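Seasonal staff wanted, Makance Bay Guesthouse and Boat Trips

We are looking for two people to join our small team in Makance from April until the end of the summer season. The village is on the north side of the bay, 40 minutes by bus from Nonthorpe, and it has one bakery, one pharmacy and a long pebble beach where most of our guests spend the day.

The first position is at the reception. You will welcome the guests, answer the phone and e-mails, and sell tickets for our boat, the Amundsen, which goes to the Vudevmont caves every morning at 9:00. The boat takes 22 passengers and in high season it is full almost every day.

The second position is on the boat and on the beach. You help the passengers to get in and out, give simple explanations about the caves, and prepare the sunbeds before breakfast. You must swim well. A first aid certificate is welcome, but we can also arrange the course for you.
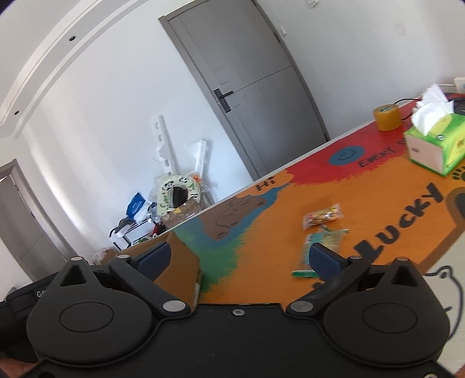
Brightly painted tabletop, white walls.

For both positions we ask for good English and one more language. Experience in tourism is useful but not obligatory. Please be aware that the work includes weekends.

We offer a private room, two meals a day and a travel contribution of 400 euros, which is paid with the first salary.

Please send your CV and a few lines about yourself to Volkan Tuncer at the guesthouse office. Write in the subject which position you are interested in. Interviews are by video call.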